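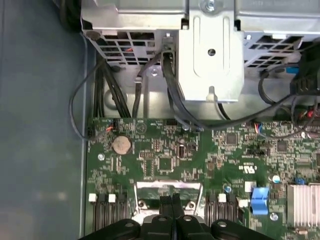
Ticket 137: invoice export stops before the end
Opened by: Lumturie Leka, Villcombe office
Status: waiting for customer

The export from Retilcombe should give 2,000 lines. I receive a file with 1,000 lines and no error message. I tried two browsers and the result is the same.

Update, Jasmina Shehu: I see a row limit in your user profile. I removed it, please log out and try again.

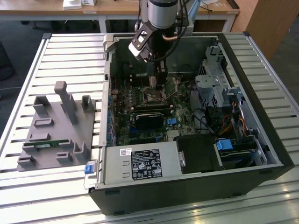 Do I have to delete the old file first?
The new export gets its own name, so you can keep both.

Update, Lumturie Leka: Now all lines are there, but the customer Halilović is written with a strange sign at the end.

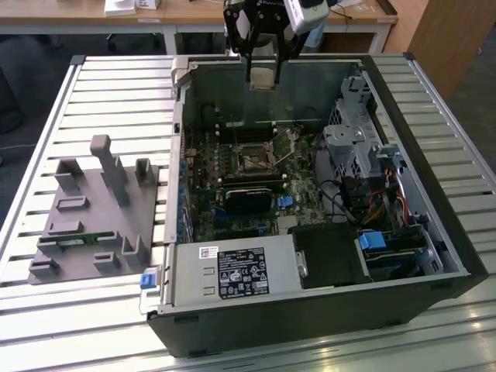 Desktop tower on the bench, side panel removed

Update, Jasmina Shehu: Please choose UTF-8 when you import the file.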